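2019-10-19

1/ Notes on reorder points for small workshops. We moved the Brodthorpe site off the spreadsheet in August. The parts list stood at 1,605 lines, most of them never ordered twice.

2/ The textbook formula is daily usage times lead time, plus safety stock. It works for screws. It works badly for anything used in uneven lumps.
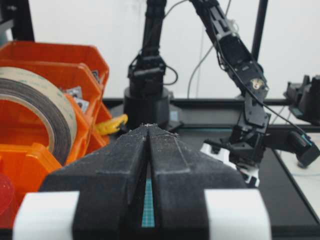 3/ Consumables sold by length are the worst case. The system wants whole units, and a part-used unit still reads as one. A big roll of tape sitting in an orange bin is "1 in stock" until the last turn comes off the core. We now set the reorder point on those at one unopened spare and ignore the open one.

4/ For fasteners we run plain two-bin. Empty the front, pull the back one forward, send the card. Pack size is 1,000 for the common sizes.

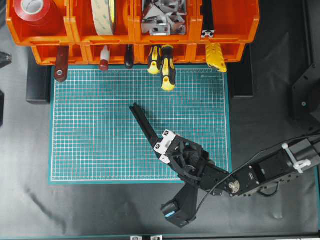 5/ Lead time on the card is the longest of the last 8 deliveries. We tried the average first and ran short of M5 washers twice.

6/ Wurkthorpe quotes 18 days and mostly keeps to it. MacLeod quotes less and varies more, so its lines carry more safety stock. Trimeo will export the delivery history, but only as one file per supplier. 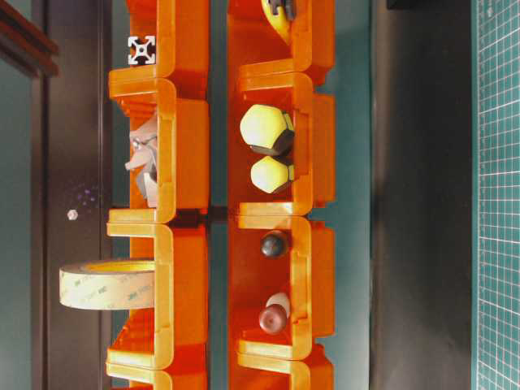 7/ A reply asks whether the longest lead time overstocks everything after one bad delivery. Yes, until that delivery drops out of the window. On cheap parts I accept it. On anything expensive I strike the outlier by hand and write the reason on the card.

8/ Still open: minimum order quantities. Our cards have no field for them, so they go in pencil on the back.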